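Helidetti Tabletop Cell, two-arm, enclosed
Product page and good practice notes

Product code: Helidetti 900
Supplied by: Ekanayake
Page last revised: April 5, 2021

The Helidetti is a bench-height cell for two small robot arms working on light everyday objects: crockery, cutlery, trays, packaged goods. It comes with walls on three sides and an open front. The arms mount at the two front corners so that both can reach the middle of the table.

What is in the box
Tabletop, white, 900 mm wide
Three wall panels, pale grey
Front rail, aluminium
Two arm mounts with fixings
Corner label set
Printed copy of the rules on this page

Arms, grippers and controllers are sold separately. The Adar arm kit fits without drilling. Other arms may need the Fodik adaptor plate.

Rules for use

Your own risk assessment comes first. The walls mark out the working area and help to keep objects on the table, but they are not a safety guard and must not be listed as one. The front is open, and both arms can reach past it.

1. One person is in charge of the cell at a time. That person holds the stop button and nobody else starts a run.

2. Hands stay out of the cell while either arm has power. To move a plate or pick up a dropped fork, stop both arms first, not only the nearer one.

3. Keep the speed at the gripper to 100 mm per second for any new task. Raise it only after the task has been run at that speed from start to finish and signed off.

4. Forks and knives count as tools with a point or an edge. Plan the path so that the point never faces the open front when it is held. If the task brings a fork to food on a plate, the second arm should be parked or holding still.

5. Do not use real knives with a sharpened blade. Blunt table knives are allowed.

6. Cups and mugs are used empty unless the arm has been rated for splashes by its maker.

7. Food used in the cell is not to be eaten afterwards, whatever it looks like. Wipe down the grippers and the tabletop at the end of the session.

8. Leave slack in the cables for the full travel of each joint, and check before each run that no loop can catch on the other arm, a wall or something on the table.

9. Placemats and cloths must lie flat. A raised edge will catch a low gripper.

10. Corner labels stay uncovered. If one peels or fades, order a new set before carrying on.

Laying out a task
Put the main object on the centre line, where both arms can get to it. Things that are needed less often go behind it. Keep a clear margin of table on all sides. Write down the starting layout, including which way handles face, so that the next person can set it again. 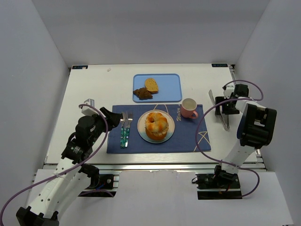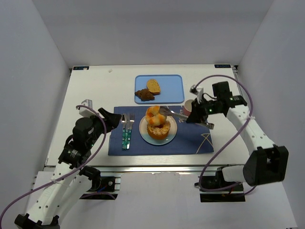

Meal layout in the cell, with the plate on a dark navy placemat and the light blue tray behind it.

Spares and service
Label sets, wall panels and rail ends are kept in stock. Quote part 410 for the labels and part 57 for the rail ends. Questions about the rules go to Syahrul Teoh at Ekanayake. Please give the serial number of the cell, found under the front rail.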